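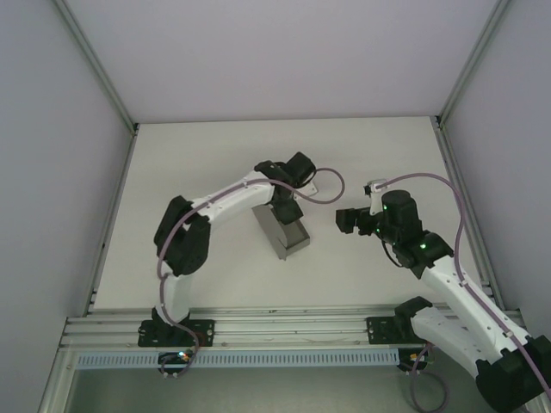 *Kotport table: gray open box on the white top, three walls.*

# Skirley Box Placements

Skirley is a small set of records on where a single open box sits on a plain walled table. It was put together to check box-finding and box-orientation code against a surface with very little else on it. The table is the one kept at Kotport; the label format comes from the older Grilomau set, with two fields dropped.

## Contents

| Part | Placements | Notes |
|---|---|---|
| `main` | 200 | all orientations |
| `heldout` | 40 | not to be used for tuning |

Placements in `heldout` were made on a different day from those in `main` and don't repeat any of them. Every placement has one label row. There are no empty-table rows in this release.

## The table

- **Top:** smooth, off-white, rectangular. No printed grid or markers.
- **Walls:** three flat panels, left, back and right. The back panel is pale gray with a faint lilac tint. The left is blue-gray, the right slightly more purple.
- **Framing:** aluminum profile between the panels, with grooved rails down both sides. The front is a wide run of silver extrusions with long slots.
- **Far edge:** the back panel meets the top in a thin dark line, a usable reference for leveling. The dark fittings at the two far corners serve the same purpose for left and right.

The panel tints are close to each other and close to the box. Thresholding on color alone gave poor results in our tests, and worst near the left wall.

## The box

One small gray box, open, with no lid supplied. The same box is used throughout. It is always placed empty and open side up. Boxes on their side were tried early and left out — the label format has no field for it.

## Label fields

- `id` — running number, unique across both parts
- `x`, `y` — box center on the tabletop, in millimeters from the far left corner
- `yaw` — degrees, measured from the far edge
- `clear` — distance to the nearest wall, in millimeters
- `part` — `main` or `heldout`

`yaw` runs from 0 to 180. Which side the flat flap or side panel is on is not recorded, so larger values are folded back.

Positions were measured by hand with a steel rule. Nearly 100 of the rows in `main` were measured a second time; where the two readings differed, the second was kept.

## Known issues

1. `clear` is rounded to the nearest five millimeters. It was recorded separately and does not always agree with `x` and `y`.
2. The front of the table is under-represented. Placements close to the front extrusions were hard to measure and most were dropped.
3. The side rails are not perfectly parallel to the box grid used for planning. Use the corner origin, and ignore the rails when computing `yaw`.
4. Row order in `main` follows the order of placement. Shuffle before splitting.

## Loading

```
python load.py --part main --out labels.csv
```

The Huang script in `tools/` converts the rows to the old Grilomau layout. It fills the two dropped fields with `-1`.

## Changes

- 2018-07-21 — `heldout` added, `clear` rounding documented
- First release, December — `main` only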